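Home Tips for a Fresh Tattoo: Bedding, Towels and Laundry

Monday, January 14, 2019
By Edit Halász

I wash the linen for the Lustetti studio, and clients often ask me how to keep their sheets clean in the first nights. I am not an artist and not a doctor, so for the skin please follow the paper your artist gave you. My tips are only for the house.

Change the sheets before you go to your appointment. Afterwards you will be tired and your arm will not like to pull corners. Take old cotton in a dark color, because ink and plasma can leave marks on it and you will not be sad.

Keep one soft black cloth thing near you for resting the arm or leg, and wash its cover often. 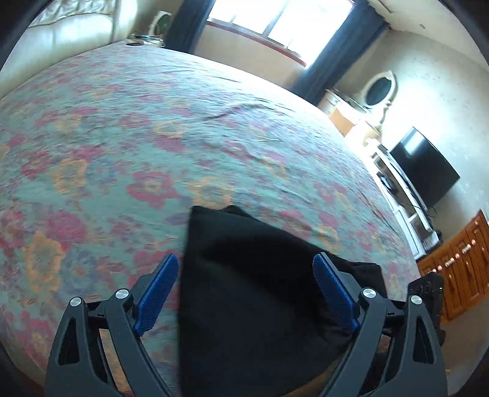
Black fabric on the bed

If the sheet sticks to the tattoo in the morning, do not pull. Wet the place with lukewarm water and wait until it lets go by itself. For stains I use cold water first, always, and after it a little plain soap. Hot water makes the mark stay. I soak for one hour in a basin with 100 ml of white vinegar, then a normal wash without softener. Mahfuz Sikder, who tattoos at the first chair, prefers paper towels for drying and I agree with him. A roll costs less than a good hand towel.
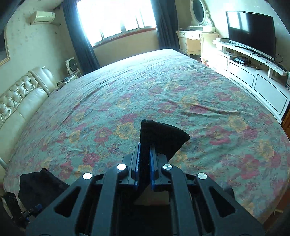 Ointment is the harder problem, as grease goes deep into cotton and comes back yellow after ironing. Put a drop of dish soap on the dry spot, rub with your fingers and leave it for 27 minutes (my kitchen timer is old and begins there). On a large bed like this one, sleep always on the same side, so you have only one area to treat. Pets must sleep in another room until the skin is closed.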